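Home | Topics | Robotics | Simulation | Hardware | Interviews | Archive

Collecting examples in a room that does not exist

2026-07-31

14 shares | 4 comments

Ngan-ling Man runs data collection for Kondargate, a project that trains manipulation policies for kitchen work. Most of her group's examples are gathered in simulation. An operator drives a simulated arm through a task, the software logs the result, and the log becomes one training episode. Her colleague Bienvenido Tolentino maintains the scenes and the replay tools. I spoke with both of them about how the set is built and what gets thrown out.

The current release holds 672 accepted episodes. Man does not regard it as large. "It is enough to train on and small enough to read," she said. "Each episode has been replayed by a person at full speed at least once. If we had ten times as many, that would stop, and I would trust the labels less."

An episode stores joint positions, the gripper command, the object poses and a view from the wrist. The object poses are kept for checking only. "The policy never receives them," Tolentino said. "It gets the wrist view, a fixed view and the arm state. If you let the poses in, you get a good score in the simulator and nothing you can move to hardware."

The wrist view receives most of the attention. It is low, close to the work and usually crowded. The operator sees the gripper base and fingers at the bottom of the view and whatever happens to be past them. Large objects are often only partly visible.

"People new to the job want to back the arm off until everything fits," Man said. "We ask them not to. The policy will have to act from close in, so the examples have to include close in."

Tolentino builds the scenes from plain parts. Cabinets and appliances are flat-shaded, and the floor carries a photographic wood texture. He called this a budget decision. The group tested more detailed surfaces in May and saw no change in success rate on the tasks it cared about, while rendering time went up. The floor texture was kept because its board seams gave the visual encoder something to track as the arm moved. 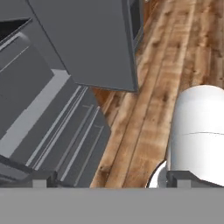 What gets rejected

Of the last 179 recorded attempts, the group kept 106 and rejected 73. The rejection rules are written down and are applied by someone other than the operator.

The most frequent cause is contact with a part of the scene that the task does not involve. A finger brushing a cabinet panel is grounds for removal even when the task ends correctly. The second is hesitation. If the arm holds still for longer than a set limit, the episode is marked and usually dropped.

"A pause has no cause that the model can see," Man said. "The operator was thinking, or checking the other view. The model only sees that in this position the right action was to do nothing. Train on enough of those and the arm stops there too."

Failed grasps are handled differently. If the operator misses, opens the gripper, and tries again within the same run, the episode stays in and is tagged as a recovery. Tolentino argued for this rule against some resistance. A first version of the policy, trained on clean runs alone, had no useful behavior after a miss. It continued to the next stage of the task with nothing in the gripper.

Operators

Three people record. Li-hua Yu has recorded the most, and her style is visible in the data: she approaches objects from the left and closes the gripper late. Man considered capping the number of episodes from any one person, then settled on weighting them during training.

"A cap discards good work," she said. "Weights can be changed next week."

Yu's sessions are limited in length. Her rejection rate climbs in the second hour, and the rise is steep enough that the group now schedules around it.

Transfer

The hardware arm has run 164 trials with the current policy. Man declined to give a success rate until the trials are scored by a second person. She did say that errors in depth near the fingers were the main problem, and that white, smooth objects were worse than the rest. Tolentino is adding lighting variation to the scenes, which at present are lit evenly throughout.

"Even light was convenient," he said. "It is the next thing to go."

Comments (4)

Jui-lin Tai
Do you filter hesitation by time only, or by distance to contact as well? We found that short holds just before a grasp were worth keeping.

Ngan-ling Man
Time only for now. Pre-grasp holds under the limit survive, so we may be getting part of that effect already.

Jui-lin Leung
What rate is the gripper command logged at? I could not find it in the text.

Bienvenido Tolentino
Same rate as the joint positions. It is in the release notes.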